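Hello again from the kitchen end of the newsletter. I promised last time that I'd write about potluck season, and then June came along and dropped four potlucks on me in one month, so I now have more to say than I did.

For anyone new, the Sullgate supper started as a thing on our block and somehow turned into a thing for the whole neighborhood. You bring a dish, you bring a chair if you've got one, and you go home with somebody else's Tupperware. I've been going long enough to have opinions about all of it, and this is where I get to share them (my family has stopped listening!).

First, the sign-up sheet. We had one this year on the door of the Helmy hall, and I was all for it, and we still ended up with eight pasta salads. Eight! I like pasta salad fine, but by the fourth one I was picking out olives and pretending to be full. The trouble was that the sheet just said "Side" with a blank line next to it, so people wrote their names and no dish. Next time it'll say "What are you bringing?" in big letters at the top, and I'm going to write mine in first so folks get the idea. I'm bringing beans.

Speaking of beans, a few of you asked for the recipe. You want dried ones, soaked overnight, then cooked low with an onion cut in half, a couple of bay leaves and more salt than you think. When they're soft, fish out the onion, stir in a big spoonful of mustard and some brown sugar, and put the whole pot in the oven with the lid off until the top goes dark and sticky. They travel really well. Wrap the pot in two bath towels and set it on the floor of the car, not the seat - I learned that on the hill by the Brivura bakery and the seat has never been the same.

Finbarr Nic Giolla wrote in to ask if store-bought is okay. Yes! Please! Some of the best things on the table came out of a paper bag. If you work late or you hate cooking, get a good loaf and some butter and you'll be everyone's favorite person. Just slice it before you come. We had one bread knife between all of us last time and there was a line. 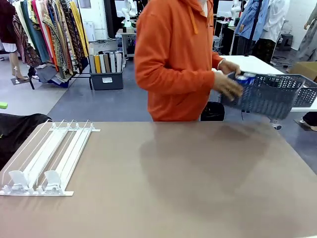
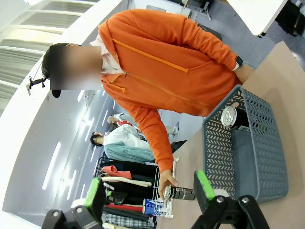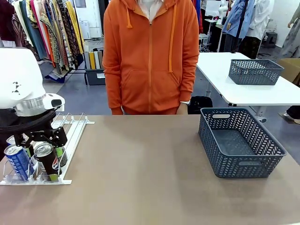 **FOOD & DRINK**

Drinks are where we always fall down. Everybody thinks somebody else has it covered, so we get one jug of lemonade for the whole crowd and a lot of people drinking from the hall tap. My rule now is that each household brings its dish plus enough to drink for itself and one extra person. It doesn't have to be fancy. Iced tea in a big jar is great, and if you make it the night before with a few strips of orange peel it tastes like you went to some trouble.

Ice is the other thing. I bought 80 cups this year and not one bag of ice, so that's on me. If you have a cooler with a decent lid, please write "cooler" next to your name on the sheet, and if you're driving over from the Wondo Street side, you go right by the gas station with the ice freezer out front (hint, hint).

Now, labels. Somtochukwu Garba made little folded cards for her dishes this time, with the name on the front and what's in it on the back, and I thought it was the smartest thing on the table. Her groundnut stew had a card that said PEANUTS on both sides, nice and large. One of our neighbors has a kid who can't have them, and his mom told me it was the first supper where she didn't have to go down the table asking about every pot. So I've bought a pack of index cards and I'll leave them by the door with a couple of markers. Fill one in when you come through, even if it's only chips.

A few small things while I have you. Put your name on the bottom of your dish with masking tape. I have five serving spoons in my drawer that aren't mine, and one very nice blue casserole lid with no casserole. Come get them! And if you can stay for the last half hour and fold tables, it goes quick, and that's usually when the good leftovers get handed out.

Dessert I'm leaving alone. We've never once run short of dessert and I don't want to jinx it. I'd only say that anything with whipped cream should come late and go straight in the fridge, which has the bottom shelf free now that I've finally cleared out the old ketchup.

If you've got a dish that holds up well in the heat, send it my way and I'll print the best ones next time. I'm especially after something green that isn't coleslaw.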